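Chapter 2
Getting a Record Out the Door

I used to think an album was finished when the last song was mixed. Then my band Brendlow made one, and I found out how much was still ahead of us!
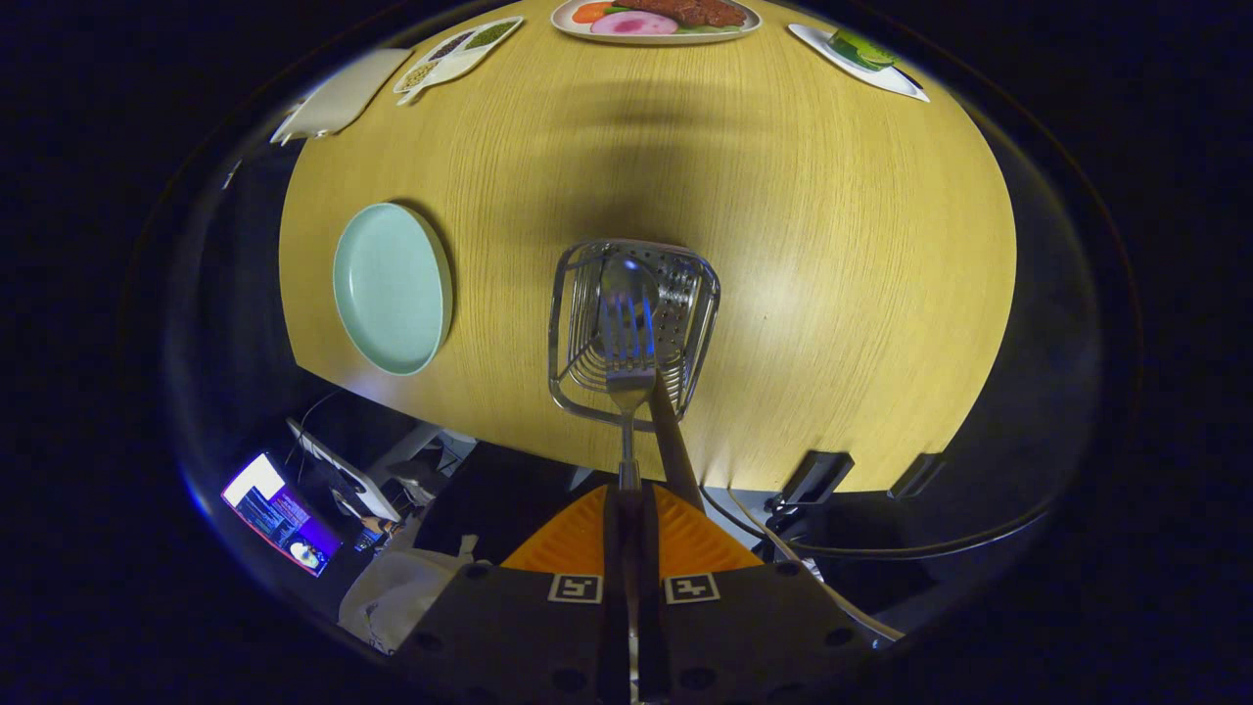 Masters, Pressings and Release Dates

We recorded our first album in a converted dairy in Skedden, with Yaa Quansah producing (and playing most of the organ parts, bless her). The songs were done by May. The record came out the next spring, and this chapter is mostly the story of those months in between.

First came mastering - the last pass over the sound, where the gaps between songs get set and the levels evened out. Then we had to choose a label. Grarkanon wanted us to drop two songs, and Binta Amadi, our singer, wouldn't hear of it, so we signed with a smaller outfit and pressed 235 copies on vinyl. We sold 164 of them on our first tour, mostly from a folding table next to the drum cases.

Before you read on, pick an album you love and look up who produced it, who mastered it and which label put it out. Keep your notes handy, as we'll come back to them when we get to contracts on page 112.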